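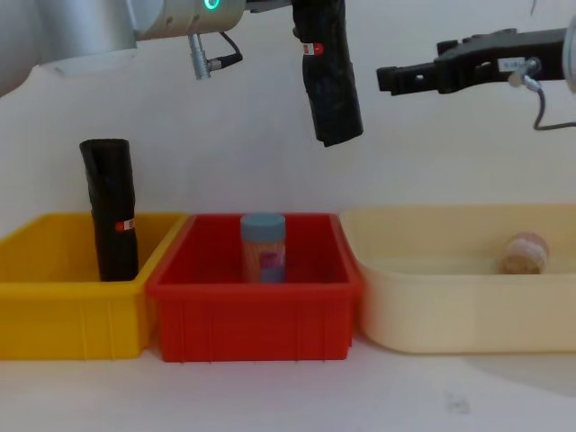 ## Sorting bins by color: does anyone keep it up?

**wakana_k**

Hello all! I've finally started on the pantry shelf (it has been on my list since April) and I'm going with plastic bins in different colors, all lined up on the white table while I work out what goes where. Yellow is for the black rolls, red is for jars, like the one with the light blue cap. I love how cheerful it looks - but does a color system last once the rest of the family gets at it?

**mwende_magesa**

Oh, I do like that yellow! We've had colored bins for years and my kids learned them faster than any label I ever wrote. I'd keep the rolls standing up just as you have them, so you can grab one without digging.

**honda_k**

I'll disagree a little, sorry Mwende. Standing is fine while the bin is full, but when you're down to one or two they lean and flop over. I lay mine flat in a Stikmont drawer and haven't looked back.

**mwende_magesa**

Fair enough, although I'd lose anything I put in a drawer, and then I'd go and buy another!

**chie_i**

My worry is the red bin. One jar by itself in there will slide when you pull the bin out, so maybe fold a dish towel around it until you have more jars to keep it company. I did that with my Farkura bins and it worked nicely.

**wakana_k**

Thank you, Chie, I have a whole pile of old towels. Kohei, I'm keeping the rolls upright for now, but I'll measure the drawer tonight and see. Does anybody know how deep the Stikmont ones are inside?

**honda_k**

Mine is 100 mm, and the rolls fit lying down with the drawer shut.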